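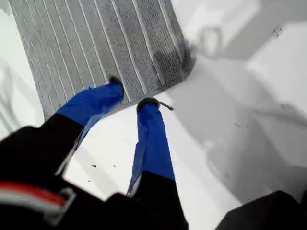
Sobre el recuento de armas entregadas en Grodberg, contesto rápido porque entro en reunión. La cifra buena es 1.377, no las 2.000 que salieron en la nota de prensa del gobierno provincial. Las 2.000 eran el objetivo del acuerdo y alguien las puso en el titular como si fueran el resultado. Ya pedimos rectificación, sin respuesta por ahora. De todas formas el acuerdo de alto el fuego va sujeto por la puntita, como la ramita oscura junto a la yema negra de la pinza, y un baile de cifras así no ayuda nada con la gente de Skindside, que ya desconfiaba del registro.

Lo otro: los observadores. Se autorizaron 300 y desplegados hay 219. La diferencia es casi toda del tramo del río, donde siguen sin alojamiento ni radios. Mientras no haya radios no se patrulla de noche – eso está por escrito en el anexo y no lo vamos a tocar. Si alguien de la lista tiene contacto con la oficina de logistica de Moffat, que escriba en privado por favor, a nosotros no nos cogen el teléfono.

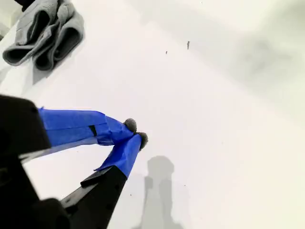
Leire Zubiaurre
Coordinación de seguimiento, Observatorio Kulldale

Añado, que se me olvidaba. El depósito de Grodberg sigue con una sola llave, la del mando local. El texto pide dos, una por cada parte, y apertura conjunta. En la visita de febrero nos dijeron que la segunda cerradura estaba encargada. Encargada a quién, no consta. Propongo que vaya como primer punto en el próximo informe y que el tema de las indemnizaciones pase al siguiente, no nos da tiempo a las dos cosas.

Y los borradores, mandadlos en texto, no en enlaces que caducan a los dos dias. El de Skindside no lo he podido abrir.

Copio abajo el mensaje al que respondo, que a varios no les llegó.

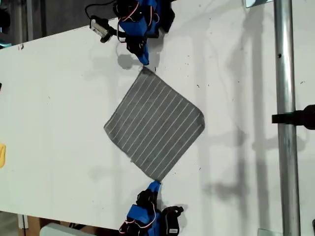
El mensaje anterior decía:

> Hola a todos. En la prensa se habla de 2.000 armas y en nuestra hoja
> sale bastante menos. ¿Estamos dejando fuera las piezas inutilizadas
> o el dato oficial está inflado? Lo pregunto porque tengo que cerrar
> el capítulo de desarme y no quiero poner dos números distintos.
> También me preocupa el depósito: si una de las partes puede abrirlo
> sola, lo de «entregadas» es mucho decir.
> ¿Hay ya fecha para que los observadores lleguen al río?

Las inutilizadas están incluidas en el total, columna aparte. Fecha para el río no hay. Pon 1.377 en el capítulo y cita el registro, hoja de febrero – si luego cambia, se corrige en el siguiente.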